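Submitted 22 September 2021
Course: Health Services Project, Part 2
Supervisor: Dariusz Pawłowska

# Appointment Preparation and Repeat Visits in Outpatient Heart Ultrasound

## 1. Background

The Tolomton clinic offers heart ultrasound to outpatients referred by family doctors and by the Chmielewska hospital. An echocardiogram requires little preparation compared with other heart tests, but an appointment can still fail. A patient may arrive without a referral form, may not know that the upper body has to be uncovered, or may have been told to fast when fasting is needed only for the transesophageal exam.

The clinic asked our course to examine whether its appointment letter contributed to these problems. The project did not assess image quality or the work of the sonographers.

## 2. Method

We were given an anonymous list of 666 standard echocardiogram appointments, all booked before the letter was revised in April. For each one the list showed the referral source, whether the exam took place as planned, and a short reason code if it did not. No names, dates of birth or test results were included.

A short questionnaire was then handed out at the front desk. We received 200 completed forms. Patients were asked which parts of the letter they had read, whether they had called the clinic with a question, and whether anything on the day had come as a surprise. The form was offered in large print after the first week.

Reason codes were grouped by two students working separately. Where the two groupings differed, the supervisor made the final decision.

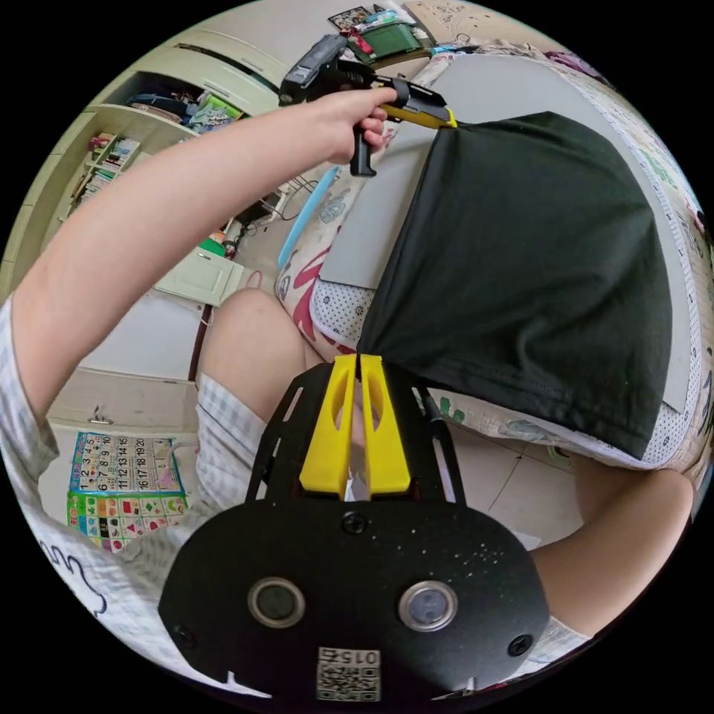
*Figure 1. Dark cloth held in the yellow jaws of a handheld gripper.*

## 3. Findings

The most common reason for a postponed exam was a missing or incomplete referral. This was more frequent among patients of family doctors than among those sent by the hospital, whose forms are transferred through the Vulletti booking system. Paper referrals have no equivalent check, and a missing signature is found only at the desk.

Confusion about fasting was the second main theme. The old letter covered three kinds of exam on one page, and the fasting instruction appeared above the heading for the exam to which it applied. Several patients wrote that they had skipped breakfast and their morning tablets "to be safe." The clinic considers this the more serious matter - patients having a standard echocardiogram are normally expected to take their medicines as usual unless a doctor has said otherwise.

Comments about clothing were mostly practical. Patients would have preferred to know in advance that a two-piece outfit is easier than a dress and that a gown is available on request.

## 4. Limitations

The questionnaire reached only patients who came to the clinic. Those who canceled or did not attend are missing from it, and their reasons may be different. The reason codes were entered by hand, and up to 7 of the codes in use overlapped in meaning.

## 5. Recommendations

1. Issue a separate letter for each exam, with the name of the exam in the first line.
2. State the rule on food and medicines directly under the appointment time.
3. Ask family doctors to send referrals through Vulletti where their office has access.
4. Reduce the list of reason codes and give each a one-sentence definition.

A draft of the new letter, set in the Fosar template used by the clinic, is attached as Appendix A. The questionnaire is Appendix B.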